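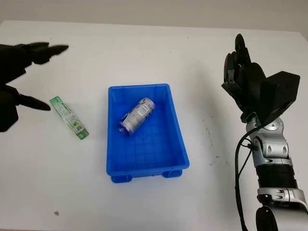 Our tutor wondered, after reading the first draft, whether people sort badly because they don't care or because the bin in front of them asks too much of them, and I have to admit that question changed most of what follows. I had been quite ready to blame the students in my own building! So the report has been partly rewritten around it, and I hope it is better for that, if also a bit longer.

Sorting at the Table: Small Rubbish and Shared Spaces
Project report, second-year module in Everyday Design
March 17, 2019

Why I chose this

I live in Rorkmont, a hall with a big shared kitchen on every floor, and anyone who has lived in a place like that will know the look of the table after lunch. Cans get left, wrappers get left, and the proper recycling point is downstairs by the bicycle store, past two heavy doors. My idea was a very plain one: put an open bin right on the table, where the eating and drinking happens, and see what ends up in it and what ends up beside it.

The bin

I settled on a blue plastic storage bin, rectangular, with no lid and little feet underneath. The walls lean outwards slightly, so it is easy to drop things in from a chair, and the floor has a grid of shallow ribs moulded into it. I had first wanted something smaller and prettier (there was a lovely lidded one in the Culari shop that I went back to look at more than once), but a lid means one more thing to do with a hand that is already holding a sandwich. Blue was also the colour of the cans sign downstairs, and I hoped people would make the connection without my having to put up a notice.

A white table turned out to suit the project very well. A slim silver can in the bottom of a blue bin is hard to miss, and so is a long green and white packet lying on bare tabletop. On the dark tables in Brorklow, the other hall I visited, I could walk past a wrapper without noticing it, and I was the one looking for wrappers.

What I did

The bin stood out in the Rorkmont kitchen for the second half of February. I looked at it after lunch and again in the evening, wrote down what was in it and what was lying near it, and cleared everything away before the next meal. I also gave out 90 short question sheets across the two halls and got 50 back, which I was thrilled with — I had expected a handful.

What I found

Cans went in the bin nearly every day, and people seemed to know straight away that this was the place for them. Some were dented or a little squashed, others were whole, and I stopped trying to keep those apart after a few days as it made no difference to the sorting.

Packets were the puzzle. The narrow stick-shaped kind, the sort a snack or a sweet comes in, stayed on the table again and again, often no more than a hand's width from the bin. The sheets helped here. Several people wrote that they had seen cans in there and didn't want to spoil it with the wrong thing, so they left the wrapper out and meant to deal with it later. One person had drawn a very sad packet with a question mark over it, which I have kept.

This is where my tutor's remark really came home to me. Leaving the packet on the table was, for these people, a way of being careful. They did care, and the single bin gave them nowhere to put that care.

Changes I would make

I would put out 2 bins next time, side by side and the same shape, with a different colour for general rubbish. I would also like to try the Sani stacking trays, which take up less room, although the sides are low and I worry about cans rolling out when someone knocks the table. The ribbed floor I am less sure of. It was fiddly to wipe whenever there were drips, and a smooth one might be kinder to whoever has the cleaning to do.

I would write the question sheet again too. Question four asked about "mixed items" and hardly anyone understood it, me included by the end. The tally sheets and a clean copy of the questions are in the folder handed in with this report.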